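How Did a Letter Get There? Mail in the 1800s, for Kids
By Khrystyna Stetsiuk

No phones. No texts. If your cousin moved away in 1840, you wrote her a letter, and then you waited. And waited some more.

Let's follow one. We'll say it starts in a small town called Rindgate and it's going to Hosten, 58 miles down the road. A girl is writing to her brother. Her last name is Angelovski, his too obviously.

Step one: write it small

Paper cost money and so did mailing it. For a long time in America you paid by the sheet, and by how far it went. Two sheets, double the price! So people squeezed. Tiny handwriting, words up the margins, words around the edge.
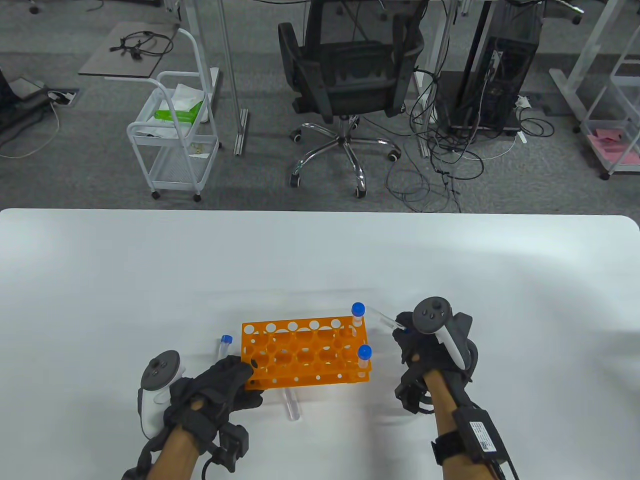
Some people went even further. They filled the page, turned it sideways, and wrote right across the top of what they'd already written. It's called cross writing. Looks like a plaid shirt. You can read it if you go slow and only look at the lines going one way. Try it with a pencil and a pen, it's harder then you think.

Step two: fold it up

No envelope. An envelope counted as another sheet, so it cost extra. Instead she folds the letter in on itself until it makes a little packet, and the address goes on the outside, on a blank part she saved.

Then sealing wax. Melt it, drip it on the flap, press something into it. A fancy seal if you had one. A thimble worked too. When the person opened the letter the wax cracked, or the paper tore, and sometimes a word or two got torn right out. Historians today find letters with a hole in the middle of a sentence. Very annoying for them.

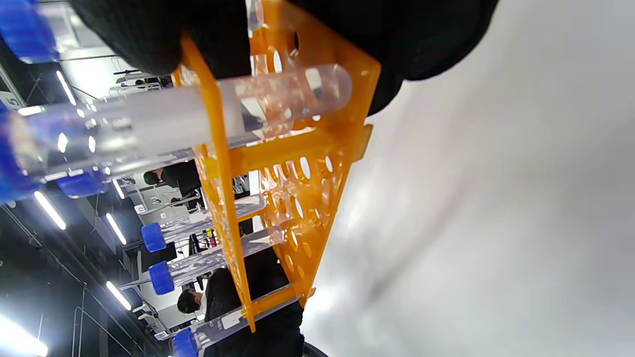 Step three: who pays?

Weird part. Back then the person GETTING the letter usually paid for it. Her brother has to hand over coins before he can read it. What if he doesn't have any? Then the letter sits there. Lots of letters were never picked up at all. Newspapers printed lists of names so people would know something was waiting for them.

The United States got its first national postage stamps in 1847. A few years after that, paying first got cheaper than paying later, and then it became the rule. Much better for everybody's brother.

Step four: the road

Now it goes in a bag and the bag goes on a stagecoach. Or a man on a horse. Or a steamboat if there's a river. Later on, trains. Our stagecoach changes horses every 14 miles, becuase horses get tired. Mud slows it down. Snow stops it. In January a letter might sit at a roadside inn for days while everyone waited for the road to clear.

Step five: sorting

The Hosten post office is probably just a corner of a store. Behind the counter there's a wooden case with 40 little boxes in it, called pigeonholes. Letters for one family go in one box, or all the A names go together, depends on the postmaster. It's the same idea as the orange rack up there with its rows of round holes and the blue-capped tubes pushed into it. A place to put each thing so you can find it again. The postmaster knew most people by name anyway, and plenty of them stood around the stove chatting while they waited.

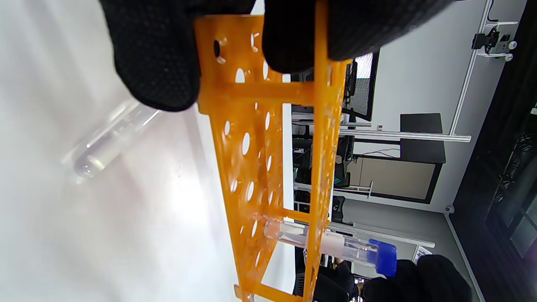 Picking up the mail was a whole trip. Nobody brought it to your door in most places. Cities got free home delivery in 1863, and farm families had to wait until the 1890s for it to even start. So if one neighbor was going to town, he got mail for everyone on the road. You might know a letter had come before you ever touched it. In the rack, the tube's blue cap is easy to spot against the orange, and people watched their own pigeonhole the same way, looking for a bit of white paper sticking out.

Step six: read it out loud

Letters weren't very private. The brother reads his to the whole house after supper. Maybe twice. Then it gets passed to an aunt. Then somebody ties it up with string and puts it in a trunk, and that's how we still have some of them. 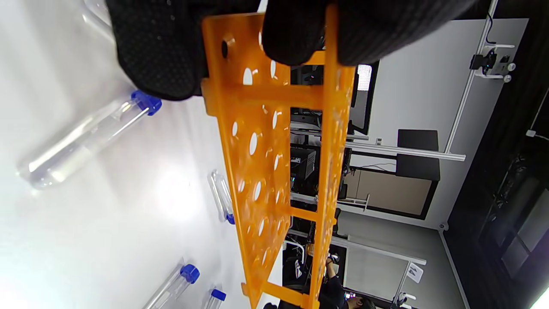
Orange rack with rows of holes, held in a black glove.

Try it yourself

You need: 2 sheets of paper (one to practice on), a pen, a sticker for the wax.

Write to somebody you know. Fill the whole sheet but save a blank part for the address.
Fold the sides in, then the top and bottom. Tuck one end inside the other.
Sticker on the flap.
Address on the front.

Don't mail it like that, put it in a real envelope with a stamp first or just hand it over.

Words to know

Postmaster: the person in charge of a post office.
Pigeonhole: a small open box for sorting letters.
Cross writing: writing over your own writing, sideways.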